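털 인형 보관 전 손질하는 법: 빗질부터 상자에 넣기까지

계절이 바뀔 때마다 메일함에 비슷한 질문이 쌓입니다. 아이가 다 커서 안고 자지 않는 큰 털 인형을 어떻게 넣어 두면 좋겠느냐, 작년에 비닐에 싸 두었더니 털이 한쪽으로 눌려서 도무지 돌아오지 않는다, 뭐 그런 이야기들이에요. 저도 예전에는 쓰레기봉투에 넣고 꽉 묶어서 베란다 창고에 던져 두던 사람이라 남 얘기 같지가 않습니다. 그래서 이번에는 마음먹고 처음부터 끝까지 제가 하는 순서를 그대로 적어 보려고 해요. 글이 좀 길어졌으니 차 한 잔 옆에 두고 천천히 읽어 주세요.

여기서 다루는 건 털이 길고 북슬북슬한 인형입니다. 짧은 벨보아 원단이나 면 인형은 훨씬 간단해서 예전 글로도 충분하실 거예요. 긴 털은 엉키고, 눌리고, 먼지를 물고 있어서 손이 한 번 더 갑니다.

준비물

슬리커 브러시 하나 (강아지용이면 되고, 핀 끝이 둥글게 처리된 것)
굵은 빗 하나
부드러운 솔이 달린 청소기 노즐
중성세제 조금, 미지근한 물, 흰 면수건 두세 장
분무기
낡은 면 베개 커버나 면 보자기
중성지
인형이 눌리지 않고 들어갈 만한 상자
이름표로 쓸 두꺼운 종이와 연필

수건은 꼭 흰 것으로 준비하세요. 색깔 있는 수건으로 젖은 밝은 털을 문질렀다가 물이 든 적이 있습니다. 그 수건이 십 년은 쓴 수건이었는데도요.

1. 먼저 살펴보기

밝은 곳에 앉아서 인형을 무릎에 올리고, 솔기를 따라 손가락으로 천천히 더듬어 보세요. 귀 밑, 겨드랑이, 다리 안쪽이 잘 터지는 자리입니다. 터진 곳이 있으면 빗질보다 바느질이 먼저예요. 빗이 구멍에 걸리면 손가락만 하던 구멍이 금세 주먹만 해지고, 솜까지 딸려 나옵니다. 눈과 코도 살살 당겨 보시고, 흔들리면 안쪽에서 실로 한 번 더 잡아 주세요.

바느질은 인형 털과 비슷한 색 실을 쓰되, 털이 여러 색으로 섞여 있으면 그중 어두운 쪽에 맞추는 게 제 눈에는 덜 보이더라고요. 사다리 뜨기로 촘촘하게 당겨 꿰맨 다음, 솔기에 말려 들어간 털을 바늘 끝으로 한 올씩 빼 주면 감쪽같습니다. 이 털 빼는 작업이 은근히 재미있어서 저는 라디오를 틀어 놓고 한참을 합니다.

2. 먼지 털기

밖으로 나갈 수 있으면 그늘에서 가볍게 두드려 주세요. 세게 때릴 필요는 없고 이불 털 때의 절반쯤 힘이면 됩니다. 그다음 청소기에 부드러운 솔 노즐을 끼우고 제일 약한 단계로 털 결을 따라 지나갑니다. 노즐에 얇은 스타킹을 씌워 두면 털이 빨려 들어가지 않고, 혹시 장식이 떨어져도 스타킹에 걸려요. 저는 단추 하나를 이렇게 건졌습니다.

3. 빗질

빗질은 끝에서부터입니다. 머리 빗을 때와 똑같아요. 털 끝 쪽을 먼저 풀고, 조금 더 안쪽을 풀고, 마지막에 뿌리 쪽에서 끝까지 한 번에 쓸어내립니다. 다른 손으로는 털 뿌리 쪽 원단을 꼭 눌러 주세요. 엉킨 덩어리가 나오면 가위부터 찾지 마시고, 분무기로 물을 살짝 뿌린 뒤 손가락으로 먼저 나눠 보세요. 대부분은 풀립니다.
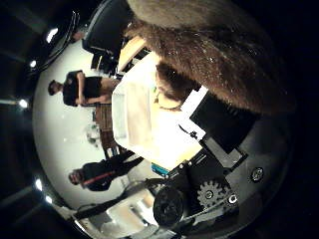 색이 섞인 털은 빗질하면서 얼룩을 같이 찾아야 하는데, 이게 생각보다 까다롭습니다. 단색 인형이야 때가 타면 금방 눈에 들어오지만 무늬가 있는 털은 때도 무늬인 척 숨어 있거든요. 황갈색에 갈색, 짙은 초콜릿색까지 얼룩덜룩 섞이고 군데군데 작고 옅은 점 같은 것이 흩어진 이런 갈색 털이 딱 그렇습니다. 옅은 점을 보면 무늬인지, 먼지인지, 보풀인지 멀리서는 구별이 안 되니까 하나를 골라 손톱 끝으로 살짝 집어 보세요. 떨어지면 보풀이나 먼지이고, 뿌리까지 같은 색으로 이어져 있으면 원래 털색입니다. 어두운 부분은 눈 대신 손으로 보셔야 해요. 손등으로 쓸어 보아서 유난히 뻣뻣하거나 끈끈한 데가 있으면 그 자리에 뭔가 묻은 겁니다.

찾은 자리는 나중에 잊어버리기 쉬우니 빨래집게로 살짝 집어 두면 편합니다. 너무 오래 집어 두면 자국이 남으니 그날 안에 빼 주시고요.

4. 부분 세탁

통째로 세탁기에 돌리고 싶은 마음, 저도 잘 압니다. 그래도 긴 털은 한 번 돌리고 나면 털끝이 곱슬하게 뭉쳐서 처음 그 느낌으로 돌아오지 않는 경우가 많아요. 세탁 표시에 물세탁이 된다고 적혀 있어도 저는 보관 전에는 부분 세탁만 합니다.

대야에 미지근한 물을 받고 중성세제를 아주 조금만 풉니다. 손으로 휘저어 거품을 내고, 그 거품만 면수건에 떠서 얼룩진 털을 톡톡 두드리세요. 원단까지 적시지 말고 털만 닦는다는 기분으로요. 그다음 깨끗한 물에 적셔 꼭 짠 수건으로 세제를 걷어 내는데, 이걸 수건에서 거품이 안 묻어날 때까지 되풀이합니다. 세제가 남으면 마르고 나서 그 자리만 뻣뻣해지고 먼지도 더 잘 붙어요.

눈에 안 띄는 자리에서 먼저 시험해 보는 것도 잊지 마세요. 배 아래쪽이나 엉덩이 쪽이 좋습니다.

5. 말리기

마른 수건으로 눌러서 물기를 빼고, 바람이 통하는 그늘에 둡니다. 드라이어를 쓰신다면 찬 바람으로, 한 뼘 넘게 떨어뜨려서요. 인조털은 열에 약해서 뜨거운 바람을 가까이 대면 털끝이 녹아 오그라듭니다. 한번 오그라든 털은 잘라 내는 수밖에 없어요. 반쯤 말랐을 때 빗으로 한 번, 다 마르고 나서 한 번 더 빗어 주면 털이 한결 살아납니다.

겉이 말랐다고 바로 넣지 마세요. 속솜은 늦게 마릅니다. 저는 겉이 다 마른 뒤에도 이틀을 더 둡니다. 장마철이면 사흘도 두고요. 손으로 꾹 눌렀을 때 서늘한 느낌이 있으면 아직 덜 마른 것이니 더 기다리셔야 합니다.

6. 싸기

면 베개 커버가 제일 만만합니다. 큰 인형은 면 보자기로 감싸서 느슨하게 묶어 주세요. 팔다리가 접히는 곳, 귀가 꺾이는 곳에는 중성지를 살짝 구겨 끼워 넣습니다. 그러면 꺼냈을 때 접힌 자국이 훨씬 덜해요. 신문지는 잉크가 묻어나니 쓰지 마시고, 압축팩도 긴 털 인형에는 권하지 않습니다. 부피가 줄어드는 걸 보면 속이 시원하긴 한데, 나중에 털 세우느라 고생한 시간을 생각하면 손해예요.

방충제를 넣고 싶으시면 인형에 직접 닿지 않게 작은 종이에 싸서 상자 구석에 두세요. 저는 말린 라벤더 주머니로 대신합니다.

7. 상자에 넣고 이름표 붙이기

상자는 인형을 앉히거나 눕혔을 때 위로 손 하나 들어갈 여유가 있는 크기가 좋습니다. 여러 개를 같이 넣으실 때는 무거운 것을 아래로, 털이 긴 것을 위로요. 뚜껑을 닫았을 때 안에서 밀어 올리는 느낌이 나면 너무 많이 넣은 겁니다. 하나 빼세요.

이름표에는 인형 이름, 넣은 달, 손본 곳을 연필로 적어 둡니다. ‘큰 갈색이, 10월, 왼쪽 귀 밑 꿰맴’ 이 정도면 충분해요. 나중에 꺼내 보면 이 메모가 참 반갑습니다.

보관 장소는 햇빛이 안 들고 바닥에서 조금 떨어진 곳으로 고르세요. 옷장 위칸이 좋고, 외벽에 딱 붙은 베란다 창고는 겨울에 결로가 생겨서 피하시는 게 낫습니다.

자주 받는 질문 몇 가지

이미 눌린 털은 어떻게 하나요?
분무기로 물을 가볍게 뿌리고 10분쯤 두었다가 결 반대 방향으로 한 번, 결대로 한 번 빗어 보세요. 한 번에 안 되면 다음 날 또 합니다. 세 번쯤 하면 웬만큼 일어나요.

냄새가 나는데 베이킹소다를 뿌려도 될까요?
짧은 털이라면 괜찮지만 긴 털은 가루가 뿌리에 끼어서 빼내기가 힘듭니다. 큰 상자에 인형을 넣고 베이킹소다를 담은 그릇을 옆에 세워 둔 채 하룻밤 닫아 두세요.

빗질하다가 털이 빠지는데 괜찮은 건가요?
처음 몇 번은 빠집니다. 브러시에 얇게 끼는 정도면 걱정 안 하셔도 되고, 뭉텅이로 빠지면 원단이 삭은 것일 수 있으니 빗질을 멈추고 손으로만 정리해 주세요.

얼마나 자주 꺼내 봐야 하나요?
저는 봄가을로 두 번 꺼내서 하루 바람을 쐬어 줍니다. 빗질까지 할 필요는 없고, 앉히는 방향만 바꿔서 다시 넣어요.

지난번 글에 댓글로 슬리커 브러시 핀이 너무 날카롭다고 알려 주신 현동현 님, 덕분에 준비물에 핀 끝 이야기를 넣었습니다. 다음 글에서는 솜이 꺼진 목을 다시 채우는 법을 써 볼게요. 목이 자꾸 옆으로 넘어가는 인형이 있으신 분들은 그때까지 버리지 말고 기다려 주세요!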